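What the Gripper Table Taught Me About Wiping Down

Every August the Imberg workshops open their doors, and people who have no business near automation, me included, wander in for the free coffee. I went because Bivura was letting visitors try a pair of hand-held grippers on household chores. I write a page of cleaning tips. I figured either I'd learn something or I'd find out how long I had left.

The man running the table was Nilton Pacheco, who has the patience of someone who has watched a great many adults fail to pick up a sponge. The grippers are held by a handle, one in each hand, and you get two fingers per hand to work with. Whatever you do gets recorded so a robot can learn from it later. I asked whether it would learn my bad habits too. He said yes, cheerfully, and handed me a wipe.

I was given 12 minutes and used most of them on one cloth. The tips below came out of that, and out of standing behind other people and judging them.

Pinch a fold. If you grab a flat cloth by its edge, you drag the edge and the rest trails along behind like a bored dog. Gather a bit up from the middle first and hold it there. The cloth fans out underneath and you cover more table. I have used this at home on the stovetop and my knuckles are grateful.

Turn the cloth over before you think you need to. Fold it in half, then in half again, and you have 8 faces to work through if you refold it as you go. I used to use one face until it was gray and then wonder about the streaks.

Go with the grain on bare wood. Crumbs sit in it. Pushing across just tucks them in for the night. Long strokes, end to end, and lift at the edge with your other hand waiting underneath. This takes two grippers and, in my case, three tries.

Crumbs first, damp second. I know, everybody knows. A retired dentist at the next station went straight in with a wet wipe and made a kind of paste. Dry cloth, then a barely damp one, then dry again if the wood is oiled.

Don't scrub a sticky spot right away. Lay the damp cloth over it and go do something else for a couple of minutes. Jam gives up by itself. Candle wax doesn't, and wants an old plastic card and a light touch.

Clear the table completely. Wiping around the salt shaker is how you get a ring with a salt shaker in it. Nilton says the visitors who do best move everything to one side, clean, move it all back, and clean the other half. The ones who do worst lift each thing up with one hand and dab under it with the other, and I recognized myself in that before he'd finished the sentence.

Keep one hand for holding and one for wiping. With real hands you forget this because they sort it out between themselves. With grippers you have to decide, out loud if necessary. I now hold the cutting board still when I clean it and it no longer ends up in the sink.

Let go of the cloth properly. The temptation is to drop it in a wad at the end of the counter. Shake it out over the trash, spread it over the faucet, and it dries. A wad smells by the next morning, and then you're wiping the kitchen with the smell.

The Delorme people across the hall had a bigger machine that folded towels, with a line to match. I watched it do one and it was slower than I am, which cheered me up out of all proportion. Over at Studano they were handing out tote bags. The sign by the door put me down as visitor number 962, and my bag had a hole in it.

One more for anybody with a soft wood table: put the wipe down between strokes and look at the surface from low down, toward a window. Whatever you missed shows up as a dull patch. I missed plenty. Nilton let me have another go, and I went back to the cloth with a gripper in each hand and my tongue between my teeth.
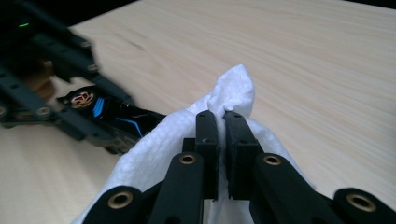 I've since tried the same thing at home with two pairs of salad tongs. It works on paper towels, it works badly on sponges, and it should not be attempted on anything with gravy. If you do try it, get the tongs with rubber tips. The metal ones scratch, and I have the table to show for it.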